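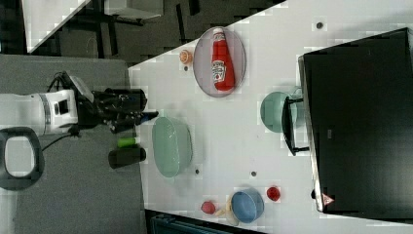 *White tabletop, with the arm at left.*

Progress report to the Jandstead Community Fund, November

What a stretch it's been for the Kostadau car restoration program! We now have 11 regulars learning to strip, repair and rebuild older cars, and the big one -- our 1970s wagon -- finally has its engine back in. Zerrin Tokgöz led the rebuild, and she let the learners do every step themselves, right down to setting the valve clearances (twice, as the first go was a bit tight).

**Money.** We've spent $2,000 of this round on brake lines, tyres and a second-hand engine crane. The crane was a bargain and we love it. The upholstery money hasn't been touched yet.

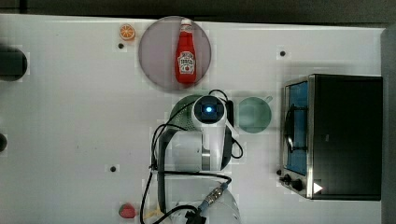

*Plate and red ketchup bottle, from overhead.*

**Bodywork.** Slower than we'd hoped. The sills were worse than they looked under the paint, so Oldřich Hubáček has been running extra welding evenings to get through them. The passenger side is finished and primed in grey. The driver's side still needs its rear section cut out, and we're waiting on a panel from Saraç, who make them to order.

**Open evening.** We had 24 people through the doors, and two of them have since signed up! One brought along a box of original trim clips, the very ones we'd been hunting for since winter. 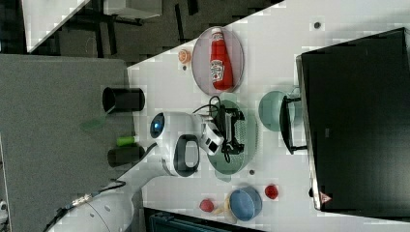
*Round plate with the bottle, oval green plate under the gripper.*

**Next.** Wiring, then glass, then the first proper drive. We'd also like to shift $300 from upholstery to the wiring loom, if you're happy with that -- the old one is too brittle to save. Zerrin can send the Plisis quote through whenever it suits you.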